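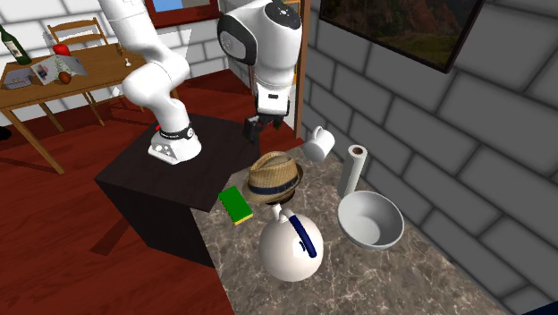 Isn't the fix for a long line always just another cashier, asks one of the slips from last week's box, and why do we need a whole unit on it? Fair question, and I was glad to get it, so I'm going to start there and let the planned opening slide wander in later.

Sometimes yes! Sometimes another cashier is the whole answer and you can go home. But a second cashier costs money every hour, including all the hours when there's no line, and there are plenty of lines where a second server helps much less than you'd think, and a few where something free helps more. That's Unit 7 in one breath. The unit is called Waiting, and the reading for it is the packet with the green cover (if yours is missing the page with the ferry timetable, see me, the copier ate it in a few of them).

WHAT A LINE IS

For our purposes a line needs arrivals, a server, and a rule about who goes next. The arrivals can be people, phone calls, trucks, library books coming back through the slot, whatever. The server is whatever they're waiting for. And the rule is usually first come, first served, because people get very cross about anything else, but it doesn't have to be. A hospital emergency room doesn't run that way and you wouldn't want it to.

Write those down as headings in your notebook and leave space under each. When you do the field exercise, you'll fill in the blanks, and most of the trouble people had with it last spring came from skipping this. They wrote "the line was slow" and then had nowhere to go.

THE ONE FORMULA

I promised hardly any math and I meant it. There's one formula, it's called Little's law, and it goes:

people in the system = arrival rate x time each one spends there

Say two people a minute walk into the bakery at Cernska, and each of them spends three minutes inside from door to door. Then on average there are six people in the shop. That's it! It doesn't care how many clerks there are or whether the customers come in bunches. It wants averages, taken over a decent stretch of time, and it wants the place to be reasonably steady, meaning as many people leave as come in.

The fun part is running it backward. You usually can't follow every customer around with a stopwatch (please don't, we had a complaint) but you can count heads every so often and you can count people going through the door. Divide the first by the second and you have the average time inside without ever timing a soul. I did this at the Brulix hardware store one Saturday, standing by the paint chips looking like a person with strong feelings about beige. My tally for the day was 1,147 people through the door, and my hand hurt, and I came away with a perfectly good number for how long the average visit lasted.

Watch your units. If you count arrivals per hour and write down times in minutes you'll get nonsense, and it will be confident nonsense, with decimals.

WHY LINES EXIST AT ALL

This one bothers people, and it bothered me when I took a course like this. If a clerk can handle more customers than arrive, why is there ever a line? You'd think everybody would slot in neatly.

They would, if they arrived on a beat and every one of them took the same time. They don't. They come in clumps, and one of them wants to return a lamp without the receipt. While the lamp is going on, the line builds. Then there's a quiet spell and the clerk stands there with nothing to do, and here is the sad bit: the clerk can't save up that quiet time and spend it later. It's gone. The busy spells leave a line and the quiet spells can only get rid of what's already there.

So the line comes from unevenness. If you can smooth the arrivals (appointments, say) or smooth the service (a separate desk for returns), you can shorten the line without anyone working faster. Please underline that, it comes back on the final.

THE HOCKEY STICK

Now the picture I drew on the board, which I'll put in words for those of you at the back. Across the bottom is how busy the server is, from never busy to always busy. Up the side is how long people wait. You might guess a straight slope. What you get is nearly flat for a long way, then a bend, then almost straight up.

With the simplest kind of random arrivals and service, the recipe is the busy share divided by the idle share. A clerk who's busy half the time: a half over a half, so the average wait in line is about as long as one customer's turn at the counter. A clerk who's busy nine tenths of the time: nine tenths over one tenth, and now the wait is nine turns long. The clerk's day went from half full to mostly full, and the customer's wait got nine times worse. Push it closer to always busy and the wait goes off the top of the board.

This is why managers and customers argue past each other. To the manager, a clerk standing idle looks like waste. To the customer, that idle clerk is the reason there's no line. They're both looking at the same person! If you ever run anything with a counter in it, leave some slack in the day on purpose, and be ready to explain it to whoever does your budget.

It also answers the slip. If your one clerk is way out on the steep part, a second clerk is a miracle and the line melts. If your clerk was on the flat part to begin with, the second one mostly gets to know the first one.

ONE LINE OR SEVERAL

Next argument. You've got 3 counters. Do you let a line form at each, or run one snake that feeds all of them?

The snake, nearly always, for the waiting. With separate lines you can have a clerk sitting free while people stand behind the lamp person at the next counter, and with quick-footed customers some of that gets fixed by hopping, but not all. With the snake, the lamp person only ties up one counter and everyone else flows around. It's fairer too, in the plain sense that nobody who came after you gets served before you, and people care about that more than they'll admit.

What the snake costs you is floor space, and it looks terrifying from the door. The Skernow ferry office tried a snake last summer and people took one look and went to get ice cream. Turning away at the door has a name, balking, and giving up partway is called reneging. (I like these words a lot. I use them at home.) A line that moves quickly but looks long can lose more customers than a slow one that looks short, so where you put the bend in the rope matters.

THE BUS PROBLEM

Short section, because we ran out of time on it. Suppose the bus comes every ten minutes on average. You turn up at random. Do you wait five minutes on average? Only if the buses are evenly spaced. If they bunch up, some gaps are long and some are short, and you're more likely to land in a long gap for the simple reason that it takes up more of the day. So riders wait longer than the schedule seems to promise, and the bus company can swear its average is right, and it is right.

Try this with a pencil. Draw a line, chop it into uneven pieces, close your eyes and stab. You'll hit the big pieces more.

HOW LONG IT FEELS

Everything up to now has been clock time. Felt time is a different animal and I'd say it's the more useful half of the unit, though the final is mostly on the other half, sorry.

Waiting with something to do feels shorter than waiting with nothing. Waiting before anyone has noticed you feels longer than waiting after. Not knowing how long it'll be is worse than knowing it'll be long. At the Kjærgaard garden center they hand you the order form while you're still in line, and I'd bet you anything that people rate that line as quick. They're busy trying to spell hydrangea.

And watch the ending. People remember the last stretch best, so a line that drags and then speeds up is forgiven, while the opposite is talked about at dinner.

Somebody asked in class whether this is all a bit sneaky, making a wait feel shorter in place of making it shorter. Sometimes it is. I'd like you to argue about that in your write-up, and I don't mind which side you land on.

FIELD EXERCISE

Pick a line you can stand near without being a nuisance. Ask first if it's indoors. Stay long enough to see it both busy and quiet, and hand in 2 pages, typed or very neatly written:

- the arrivals, the server and the rule
- your head counts and door counts, with units
- the average time inside, from Little's law
- one free change you'd try, and who would be annoyed by it

No drive-throughs this time, you can't see the people properly and the exhaust gets to you. If you want to swap your line for a phone queue, that's fine, but write down what the recorded voice tells you and when.

Due Fri 2 April, in the tray, before class. The late rule is the same as for the other units. Next up is inventory, so bring the blue packet and a calculator that works.

Shared 7 times | 3 comments
Questions about this handout: course office, during posted hours
Back to top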